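Greldale Wendance 30 External Drive

I've been carrying the Wendance in my backpack since November and I'm still happy with it! It's small, it plugs in with the cable in the box, and my old laptop found it right away (no drivers, hooray). I moved 1,154 video clips onto it over lunch and had plenty of space left. The lid scratches easily, so get the sleeve too – mine's the green one.

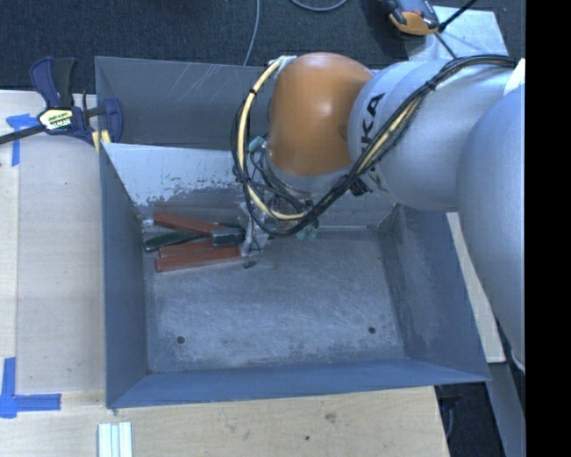
Robot arm reaching into a metal bin

Questions about orders? Write to Jadwiga Walczak at the Orellana store.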